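Neluro Completes Side-by-Side Trial of Two Hand-Held Gripper Designs

CILLMONT, July 16, 2024 - Neluro today reported results from a comparison of two finger designs for its Amside hand-held gripper. The trial covered 3,150 grasps on soft goods, including cloths, towels and bedding, and was run at the company's test hall in Cillmont.

Both designs use the same housing, grip sensor and controller. They differ in the profile of the finger: version A has a constant curve from base to tip, and version B flattens over the last 40 mm. Operators worked in pairs of sessions, one per version, with the order changed each day. Cloth items were placed on a covered flat surface and picked up from a crumpled state.
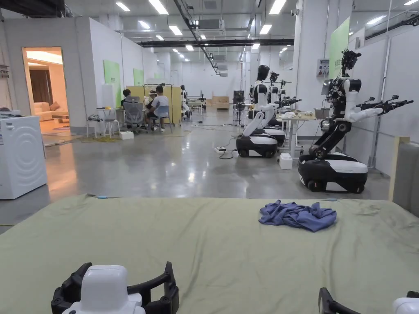
Amside grippers at a cloth-handling station in the Cillmont test hall. A crumpled blue cloth lies on the green sheet.

Of the total, 1,317 grasps were made on thin cloth, the category in which the two versions differed most. Version B had fewer missed pickups there and needed less downward force. On thick items the results were within measurement error. Version A showed less wear at the tip.

Version B will be the standard finger from the next production run. Version A remains available to order. Existing units can be refitted with either type, and recalibration takes 5 minutes with the Qian controller software already supplied.

The full test report is available on request from the Neluro press office.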